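Section 4. Setting up the Jamura practice goal

Read this section before you unpack the frame. Two adults are needed for steps 3 to 6. The goal is for soccer practice on grass or firm turf. For indoor floors, see Section 5.

4.1 Before you start

Check the parts against the packing list. The carton contains the crossbar in two halves, two uprights, two side bars, one rear ground bar, the net, 16 net clips, and 6 ground anchors. The Dinda weight bags are sold separately and are required on artificial turf.

Pick a level spot. Leave 180 inches of clear ground behind the goal so that missed shots do not reach a fence, a road, or a parked car. 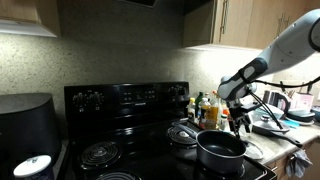 Fig. 4-1. Saucepan on the front-right burner, glass lid beside it.

4.2 Putting the frame together

1. Lay the two crossbar halves on the ground with the net grooves facing up. Push them together until the spring button clicks into the hole.

2. Fit a corner joint to each end of the crossbar. The joints are marked L and R, as seen from the penalty spot.

3. Slide the uprights into the corner joints. Keep the frame flat on the ground while you do this.

4. Attach the side bars to the bottom of the uprights, then join them with the rear ground bar. Tighten all bolts by hand only.

5. With one person at each upright, raise the frame until it stands on its side bars.

6. Measure from the ground to the underside of the crossbar at both ends. The measurement should be 87 inches at each end. If it is not, move the goal to flatter ground and measure again.

7. Tighten the bolts with the supplied wrench. Stop when the washer no longer turns.

CAUTION: Do not let anyone hang from or climb on the crossbar. A goal that has not been anchored can tip forward.

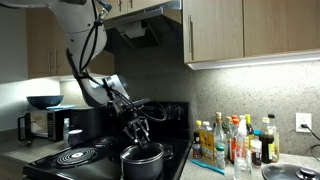
4.3 Anchoring

1. Place two anchors on each side bar and two on the rear ground bar.

2. Drive each anchor in at a slight angle, leaning away from the goal, until the hook sits tight on the bar.

3. Push the crossbar forward with one hand. If the rear ground bar lifts, take the anchors out and reset them in firmer soil.

Note: Anchors work loose after heavy rain. Check them before every practice.

4.4 Hanging the net

Start at the center of the crossbar and work out to the corners. Press each clip into the groove until it is flush. Leave some slack in the net at the back. A net pulled tight will send the ball back onto the field and wears out sooner at the corners.
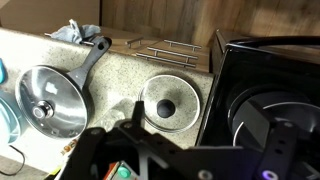
The colored edge of the net goes at the front. If you are fitting the Bangera target sheet, hang it after the net and use the four loops sewn into its corners. Do not tie it to the net clips.

4.5 Taking the goal down

Remove the net first, then the anchors. Lower the frame onto its front with two people. Store the net dry. Small parts go back in the zip bag.

Tremar setup guide, revised 7/11/23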